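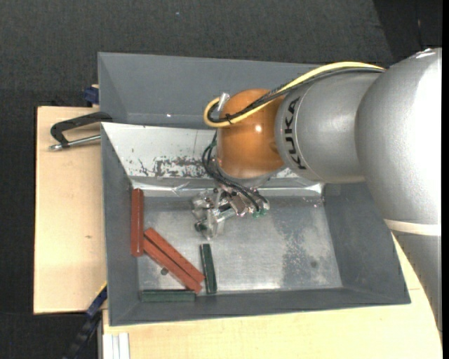
The Case for the Half-Empty Bin

I have a rule in my garage, and my family thinks it is a waste of space. No bin gets filled more than half way. If there are five things in a bin and room for more, the room stays.

Most advice about storage says the opposite. The books and the shows treat open space as something to be used up. They sell dividers, stacking trays and lids with a second tray built in. A full container is supposed to be proof that you planned well. I think a full container mostly proves that you stopped looking at what was in it.

I came to this after we moved from Povlow to the house on Abernathy Street. We packed tight because we were paying for the truck. When we got here, the boxes went onto the garage shelves just as they were, and for two years I dug through them. To find a tape measure I had to take out the extension cords, the paint rollers and a bag of hinges. Then I had to put everything back in the same order or the lid would not close. Twice I bought a new tape measure to avoid the job.

A shallow, open bin works differently. Five long pieces, red-brown and dark green, gathered to the left with bare metal floor beside them, can be taken in at a glance. You can get your fingers under any of them. If one were missing, you would know.

The usual objection is cost. Bins take up shelf space, and shelves take up wall. That is true. I have 7 bins where a careful packer would have 3, and I gave up the corner where the second bike used to hang. I still think it was a fair trade. I go to those shelves most days, and I move house very rarely.

The other objection is that open space attracts junk. That is also true, and I don't have a perfect answer. Batteries show up. So do takeout menus from Puster's, which closed before we moved in next to it. I go through the bins on a Sunday and take out whatever doesn't belong. It goes fast when the bottom of the bin is already showing. With a packed box, I would never start.

I would not run a kitchen this way. Plates stack well, and flour needs a lid. Winter clothes can be squeezed down until November with no harm done. Packing tight is fine for things you want out of the way.

Tools and parts are for reaching into. Sloped sides help, and a flat bottom helps more. Labels matter less than people say when there is no lid. I would skip the dividers entirely, at least until you have lived with an open bin for a month and know which things you pick up and which ones only get pushed aside.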